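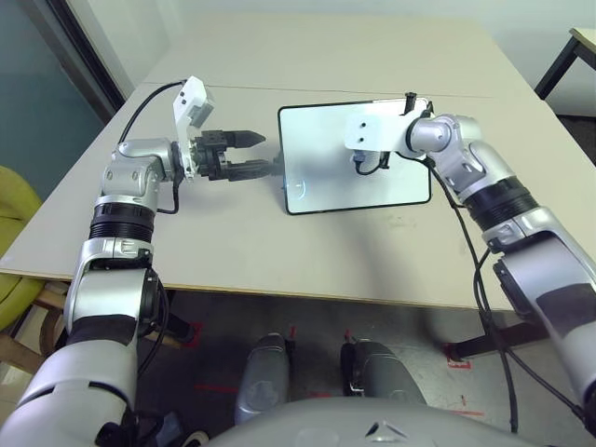 Drawing and writing kit for a two-arm robot, is the Flarkeo one any good?

Posted by Golness in Robots & Automation

We have a two-arm robot with a two-finger gripper and I'd love to get it drawing on a small writing tablet laid flat on a table. I keep coming back to the Flarkeo kit (wrist brackets, a pen holder, the drawing software and 13 ready-made lessons). Has anyone run it for more than a weekend? Mainly I want to know if one arm can steady the board while the other draws, or if I need to clamp it down. Budget is tight but not hopeless.

Katayama_bench
Yes, get it! We've had ours for 6 months and I still grin every time I start it up. One arm can steady the board, lesson four covers exactly that. You bring the gripper in from the side until a finger meets the edge of the board, then set the hold force low. Ours was happiest at 25 percent, and any more shoved the board across the table. Start with circles and short dashes before you try letters. Also, put tape on the floor where the table goes, or you'll be redoing the table calibration every time somebody bumps it. 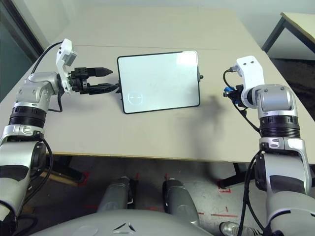 Grostudano
I'd agree on the hold force, but the kit's pen holder is the weak part for me. The spring is stiff and on a glossy board the line comes out faint unless you slow right down. I swapped in a softer spring and now it's lovely! Support answered me in nearly 52 hours, so don't write to them the night before a demo. The software is great fun though, you can trace a shape by hand and it plays it back.

rp_tinker
does it work with one arm only? asking for mine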